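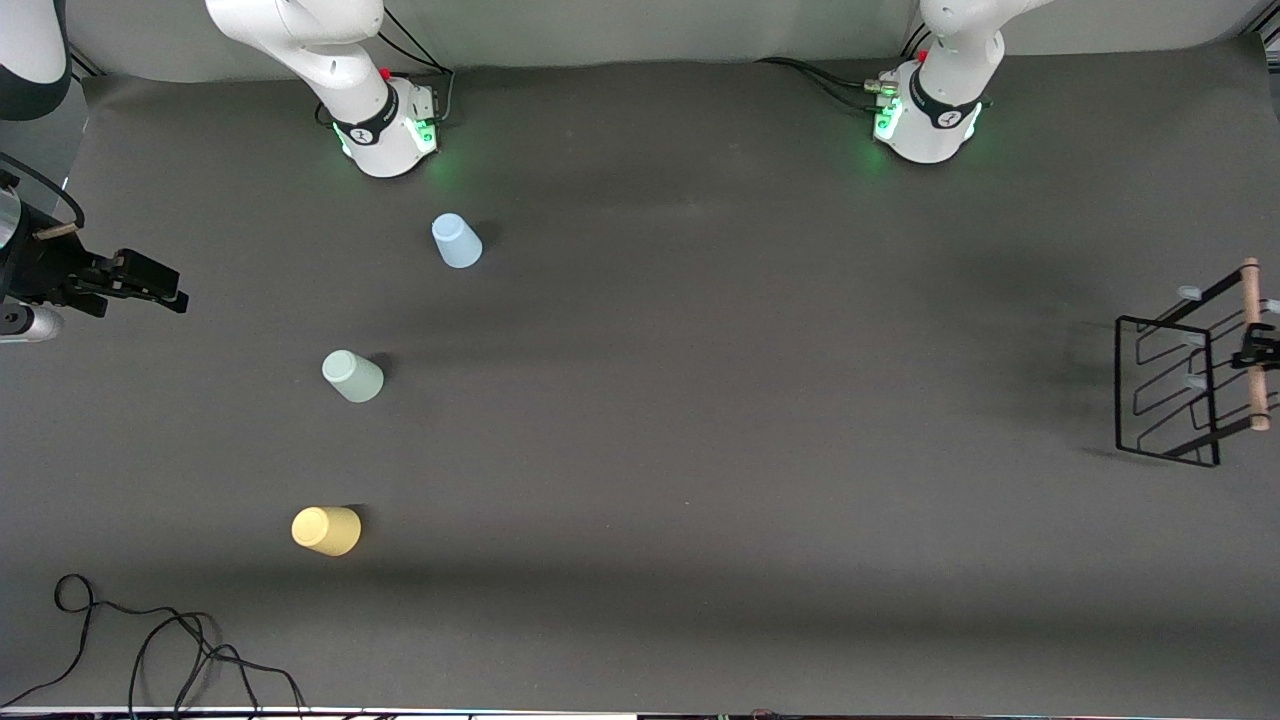

Cup table before the first open day group, rack still empty.

Ticket 2267 – Cup demo stalls, wrist view goes dark on one side
Opened by: Trudy Ormsby
Site: Drultcombe, front hall
Status: open, waiting on parts

Hi all, me again! I'm putting everything in one ticket this time because last time I split it in three and Vicente told me off (fairly).

So we had the open day, and the two-arm cup demo was the thing people wanted to see. The idea is simple enough: cups start upside down on the gray cloth, the arms pick them up and hang them on the wire rack. We ran it for the school groups in the morning and for the Igwe people after lunch. Most runs were fine. Then it started stopping halfway, arm hanging in the air, no error on the screen except the usual "target not confirmed" line. The lights on the bases stayed green the whole time, so I don't think it's a safety stop. I checked both red buttons anyway.

What I tried, in order:

Restarted the Flurnum software. Came back up fine, stalled again on the second cup.

Swapped the blue cup and the yellow cup around, thinking it was a color thing. No change.

Pulled the cloth flatter. It does wrinkle, and kids lean on it. Maybe a little better? I wouldn't swear to it.

Reseated the cables behind both bases. No change, and I now have a bruise on my elbow.

Counted stalls for the rest of the afternoon, as Josefina asked: 9 in some 700 picks. That doesn't sound like much, but every one of them happened with a crowd watching.

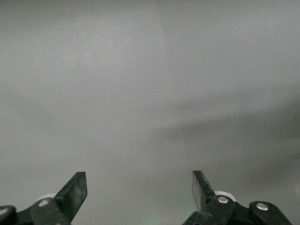
My own guess is lighting, and I'd like somebody to talk me out of it before I start moving lamps. We'd turned on the extra spots so the back row could see, and people kept stepping up close on the rack side. If you look at the wrist view, there's a big soft shadow over the right half, darkest down toward the lower right, and the left half is a nice even light gray. The fingers themselves look OK to me, open and with nothing between them. Is that kind of difference enough to throw off the cup finder? Benjamín thinks so, Vicente says the threshold should cope.

Reply from Ívar Kjærgaard:
Should cope, yes, but you're still on the old settings file from December. Load profile 237 and try again with the spots off, then with them on. Please change one thing at a time, Trudy.

Reply from Trudy Ormsby:
OK, OK – one thing at a time! Profile 237 loaded. Spots off: ran clean through the last tour. Spots on: one stall, right at the start, then fine. So it's better but I wouldn't call it fixed. I've asked Tirnia for two diffuser panels and put tape on the floor so visitors stay back a bit. Can we keep this open until the panels get here? I'd like to run it with a few people standing close on the rack side and see what it does. Josefina has the logs from the afternoon if anyone wants them.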